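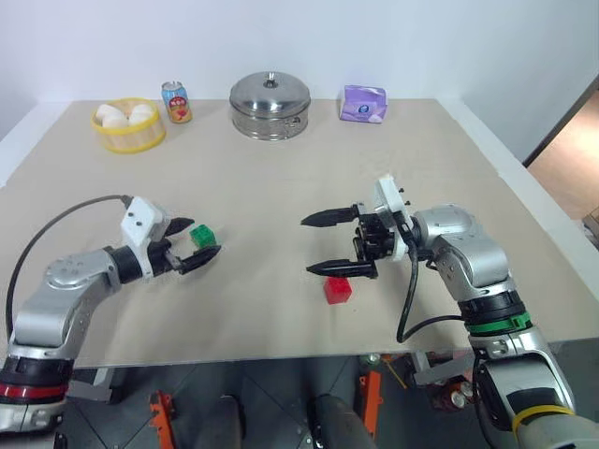 How do you show a robot a job it has never done before?

You do the job yourself, through the robot, and you do it many times over. A person moves the arms by hand or steers them with a set of controls, the machine records every joint position along with what its cameras pick up, and software is later trained on those recordings.

That is the short version Huguette Ross gives to visitors. She runs the demonstration group at Iter, a small company in Fledthorpe that teaches two-armed robots to handle light objects. The long version takes most of a working day, and much of it is spent waiting for somebody to pick up a toy brick.

The group has six people. Two of them, Hortensia Lozano and Damián Ponce, do most of the driving. They sit at a pair of lightweight handles, one for each hand, jointed in the same places as the robot's own arms. Move a handle forward and the arm on that side goes forward. Squeeze the trigger and the fingers close. There is no force coming back through the handles, so a driver can't feel when the fingers have touched something. It has to be seen.

Lozano came to the job from a dental lab, where she made crowns for 20 years. She says the hands were the easy part.

"My problem was my eyes," she says. "I was looking at the robot when I should have been looking at the screen. The robot doesn't get to look at itself from across the room. If I use something it can't see, I'm teaching it to guess."

Iter now asks drivers to work from the robot's camera views alone. One view comes from the head and shows both arms and the whole table. Others come from the wrists and show very little except the fingers and whatever is near them. Ponce prefers the wrist view for the last inch of a grasp and the head view for everything before it. Lozano stays on the wrist view longer than he does, and her recordings run slower.
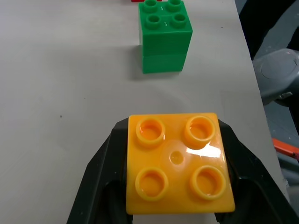
A yellow brick in the gripper, with a green stack beyond it.

Bricks are a common starting point at Iter. They are cheap, they don't break, and two bricks either fit together or they don't, so a recording is easy to grade. They are also harder than they look. A gripper with two fingers can hold a brick by its sides well enough, but if the grip is a little crooked the studs won't line up, and pushing down only tips the stack.

For the current set of tasks, the group collected 409 demonstrations in January. Of those, 168 were thrown out. A few had recording faults. The rest were dropped by Remo Widmer, who reviews every one and has strong views on what counts as a good example.

Widmer will pass a demonstration in which the driver misses the brick, backs off and tries again. He thinks these are worth having, as the robot will miss too and needs to have seen a way out. He won't pass one in which the driver stops for a long time in midair to think. Software trained on too many pauses learns to pause, and an early version of the brick task would hang over the table for 26 seconds before doing anything.

"You could see exactly whose recordings it had learned from," Ponce says. "They were mine."

The other method, moving the arms by hand, has mostly been dropped for training at Iter but is still used for setup. A technician puts the arm into a slack mode, takes hold of it near the wrist and walks it to where it should be. It is quick and anyone can learn it in a few minutes. The trouble is that the person's own hands and sleeves end up in the camera views, and they won't be there when the robot works alone. It is also awkward to guide two arms at once.

Waltraud Gruber, who buys equipment for the packaging firm Haslinger, has been following the work for a year. Her company fills mixed gift boxes, and the contents change every few weeks. She has seen robots do that kind of packing before, but each change meant calling in a programmer.

"I have people on the floor who know how to pack a box," she says. "What I want is for one of them to show the machine, and go back to work after lunch."

Iter isn't there yet. Ross puts the time for a new task at three to four days, counting the collecting, the review and the training run. A second product, a simpler set of handles called Gurkevon, is meant to let people outside the company record their own demonstrations. Haslinger has agreed to try the first pair. Lozano will go along to teach the packers, and she plans to start them on bricks.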